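Against the Clean Take

By Sabine Lammers
August 20, 2019

Most of the arguments I hear about demonstration data are arguments about quantity. A group has 1342 episodes of a person moving small parts from one place to another, the policy trained on them fails in a way that annoys everybody, and the proposed remedy is another month of collection. Sometimes that is the right remedy. More often the group already has the examples it needs and threw them out during review.

I have been on the wrong side of this. For the sorting work we called Clusside, I wrote the review rules myself. An episode was kept if the object was picked on the first attempt, the path to the tray was direct, and the operator did not pause. Anything else was marked as a fault and deleted. The rules took up half a page and were easy to apply. They left us with a set of demonstrations in which nothing ever went wrong, and so the policy had no record of what a person does when something has.

The effect is well known in outline. A learned controller drifts a little from the states it was trained on, meets a state it has not seen, responds badly, and drifts further. What gets less attention is how much of that unseen territory was seen by the operators and recorded, then removed by a reviewer with a checklist. A missed grasp followed by a second approach is a demonstration of how to recover from a missed grasp. We were filing it under errors.

Phong Mạc, who trained on the Clusside set after I did, restored 134 of the rejected episodes and changed nothing else. He did not pick them for quality. He took the ones in which the operator had missed and then finished the task without help. His policy still missed. It then opened, backed off and tried again, where mine had closed on air and carried nothing to the tray with great confidence. I do not offer this as a controlled result. It was one task, one table and one afternoon of testing, and I would want far more before I put a percentage on it.

There are two serious objections. The first is that bad habits are also demonstrations. An operator who hesitates above every object teaches hesitation, and a model that averages over slow and quick approaches may produce something worse than either. I accept this. The answer is to label the episodes and decide at training time, when the decision can be undone. Deletion at review cannot be undone, and storage is cheap compared with an operator's day.

The second objection came from the Tolent side of the project. They pointed out that a reviewer needs a rule that can be applied quickly and by anyone, and that "keep the useful mistakes" is no such rule. That is fair. My replacement has 4 outcomes: finished directly, finished after a recovery, not finished, and unusable. Only the last is removed, and it is reserved for broken recordings: lost tracking, a corrupt file, a lens covered for the whole episode. Two reviewers using it on the same 100 episodes agreed on nearly all of them.

The same preference for clean takes shows up in how the work surface is treated. I have seen teams swap a worn finger pad in the middle of a collection run and wipe the table between episodes, so that every recording begins from an identical picture. The model then learns one picture.

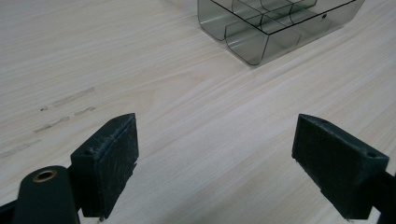 Vol. 4, No. 9 (September)

The pads on those fingers are scratched and dusty, and there are faint gray marks on the wood to the left. I would record with both as they are. Friction changes as pads wear, and a policy that is going to run on worn pads should have examples from worn pads. The marks are an honest part of what the camera will meet later. The tray matters too: smoky, see-through plastic lets the grain of the table show faintly through its walls, and a vision model has to find those walls. Putting an opaque box in its place would make collection tidier and the data less relevant to anyone who owns a tray like that.

None of this excuses carelessness. Calibration should be checked at the start of each session. Pad changes should be logged, with the episode number, so that a shift in behavior can be traced. Operators should be told that a miss is not a reason to stop recording. This last point took longer to settle at Oltmanns than the software did, as people who are paid by the accepted episode will abandon a poor one the moment it goes wrong. If the pay rule rewards clean takes, the review rule hardly matters. We now pay by the hour.

The Britik set, which we begin in September, will be collected under the new rules from the first episode. The old Clusside rejects that survived are being relabeled by hand. Those I deleted before Phong asked for them are gone.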